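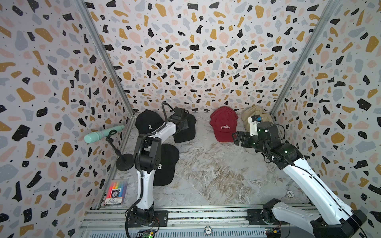
Harnine Home Inventory Kit: Review After a Real Claim

By Henk Dekker
May 17, 2019
6 min read

I bought the Harnine kit two years before I needed it. Last August a dryer fire started in the unit below ours in Tirstead. The flames never reached us, but the smoke and the hose water did, and most of what we owned in three rooms ended up on a contents claim. This review covers how the kit held up as a claims tool. Plenty of reviews cover how it looks when you open the box.

What you get

The kit is a zippered binder with a page for each room, a set of numbered stickers, receipt sleeves, and a code for the Harnine software, which runs on a phone or a computer. You put a sticker on the item, or on its shelf if it is too small, photograph it, and type in what it is, when you bought it and what you paid. The paper pages follow the same layout. My version came with 487 stickers on rolls. Refills are sold in packs of 100.

Setup

Setup is slow. I did the living room in one evening and it took me three more weekends to do the rest. The kitchen was the worst. The software wants a separate entry for each item unless you turn on "group entry," and that setting is two menus down. Turn it on first. A drawer of flatware does not need to be entered fork by fork, and no adjuster I dealt with asked for that.

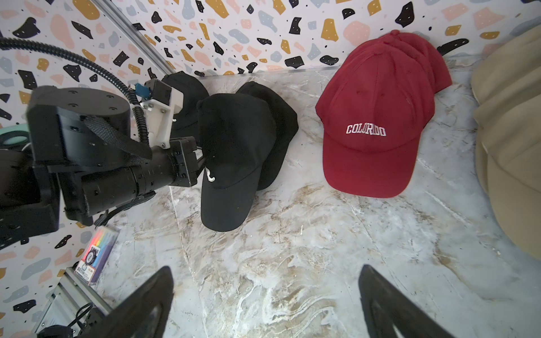 The closets were faster, mostly due to laziness on my part. I entered coats and suits one at a time and everything else as groups, such as "men's shirts, casual" with a quantity and an average price. That was a mistake with the shoes. The insurance company wanted brand and age on anything over a certain value, and I had put four good pairs in with the sneakers.

Using it for the claim

We hired a public adjuster, Prins, in the first week. Their contents person asked for whatever records we had, and I exported the full list as a spreadsheet. It came to 263 lines for the rooms that were affected. She added columns for condition and replacement cost and sent it in with the photos.

The export is the best part of the product. It opened cleanly, the photo numbers matched the line numbers, and the purchase dates were in a form that could be sorted. Depreciation is figured from age, so a date column that works saves a lot of back and forth. Our neighbors across the hall did theirs from memory and were still adding things in the winter. 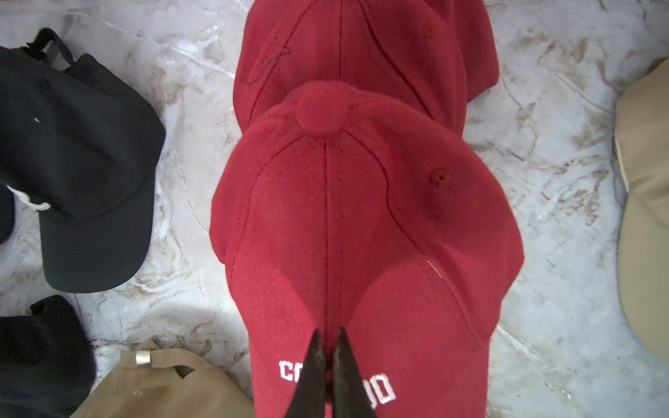
It did not do everything. The software has a "current value" figure that it works out by itself, and the insurance company ignored it completely. So did Prins. I would leave it out of the export, as one of the numbers was lower than what we were finally paid and I would not want to have suggested it myself. There is a checkbox for this on the export screen.

The binder was less useful. It sat on a bookcase in the hallway and got soaked. The receipt sleeves are open at the top, so water ran straight in and the thermal paper receipts went black. If you keep the paper side of the kit, keep it somewhere else, or scan the receipts as you go. The manual suggests a safe deposit box on page nine. It should be on the cover.

Stickers

They stay put on wood, metal and glass. They do not stay on fabric, and they left a gummy patch on a leather chair. Several came off during the smoke cleaning. The cleaning crew packed out our things to a warehouse in Nellidwood with its own tags, so the Harnine numbers mattered less from then on. I matched the two lists by hand.
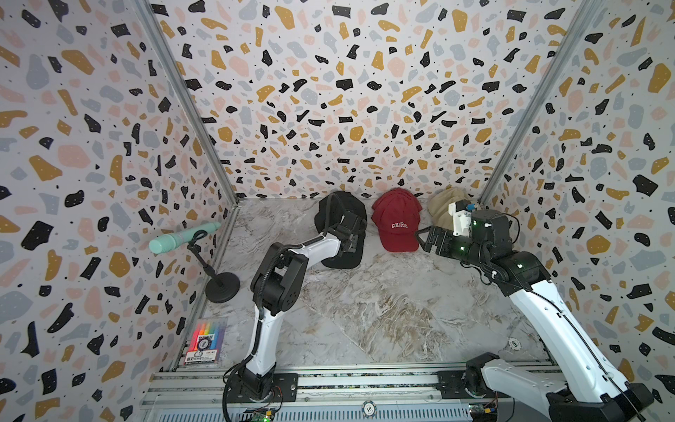

One more complaint is the photo limit. The basic account holds 2512 photos, which sounds like plenty until you take two or three of each thing and one of every label. We did not hit it, but a family in a full-size house could. The larger account is a yearly fee.

Is it worth buying?

For a renter or a co-op owner, yes, mostly for the software. A plain spreadsheet and a phone would do the same work if you are the kind of person who will keep it up. I am not, and the yearly reminder from Harnine got me to add the new couch and the television a few months before the fire. Both were paid in full at replacement cost.

I have since started over in the repaired apartment with the same account. The old records can be archived, not just deleted, so keep them until your claim is closed and the holdback has been paid.

Rating: 4 out of 5

Contact us | © 2019 | Back to top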